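Legumes e fruta voltam à mesa na biblioteca de Stirkstead

A biblioteca de Stirkstead abriu na terça-feira, 19 de fevereiro de 2019, a nova temporada da Mesa das Cores, e a sala do rés do chão encheu-se logo na primeira manhã! Foram 35 inscritos, entre crianças e avós, para uma atividade que se explica em poucas palavras: escolher um alimento, dizer o nome em voz alta e decidir se vai para o prato.

O material é o de sempre – uma mesa branca de cantos arredondados, um prato redondo bege e peças de cores bem vivas, que se reconhecem do outro lado da sala.

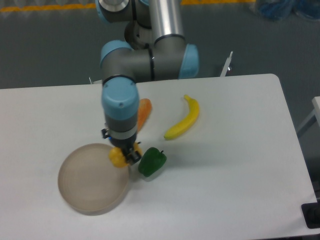 Pimento verde e banana sobre a mesa branca, com o prato bege vazio.

O verde e o amarelo fazem um contraste bonito com o tampo branco, e é por aí que muitos dos mais pequenos começam. Depois vem a conversa, que é a melhor parte: quem gosta de pimento, quem só o come assado, quem jura que banana fica bem com tudo. As sessões duram 35 minutos e acabam quase sempre com receitas trocadas à porta.

Este ano há também um caderno de receitas, preparado pela mercearia Javeck e impresso na gráfica Burnine, com 115 exemplares gratuitos ao balcão. Traz sopas, saladas e um arroz de pimentos que já deu que falar – vale mesmo a pena experimentar!
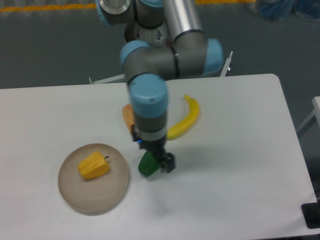

Para Doãn, que deixou um comentário na página da biblioteca, o pimento amarelo merecia mais lugar nas cozinhas da terra: é mais doce do que o verde, escreveu, e em casa desaparece da travessa antes de chegar o peixe.

A Mesa das Cores continua todas as semanas até abril, sempre de manhã e com entrada livre. Quem quiser levar um grupo com mais de 5 crianças deve avisar na véspera, no balcão de empréstimos. Os cadernos podem ser levantados no mesmo sítio, um por família.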